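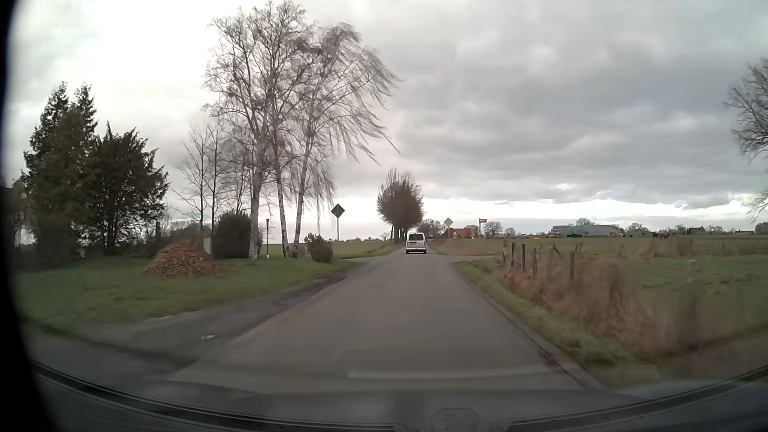
Unmarked rural crossings are usually discussed as a sign problem. I think they are a sightline problem, and that most of the money spent on new signs would do more good if it went to mowing, pruning and clearing.

A yellow diamond sign faces one direction of travel. A driver coming from the other side sees its dark back and learns nothing from it. What that driver depends on is a clear view into the side roads. In winter the view is tolerable, with the trees bare. By June the same trees are in leaf and the verge grass is high, and the working sight distance shrinks while the signs stay exactly where they were.

Leif Dalen, who maintained roads near Zulbridge before he retired, used to check crossings from the seat of a parked car. He noted where an approaching vehicle first came into view and painted a stake at that point. If the distance fell under 240 feet, the crew cut back the brush. The method needs no software and takes nine minutes per approach.

Leaf piles belong in the same discussion. A mound on the lawn is harmless if it sits well back. Placed near a corner, it can hide a child or a low car, and it may stay there until April. Most local rules cover fences and hedges – few mention leaves.

I would also leave the pavement unpainted. A center line on a narrow road tends to push vehicles toward the edges, where the shoulder is weakest. Spend the paint budget on a second cut in August.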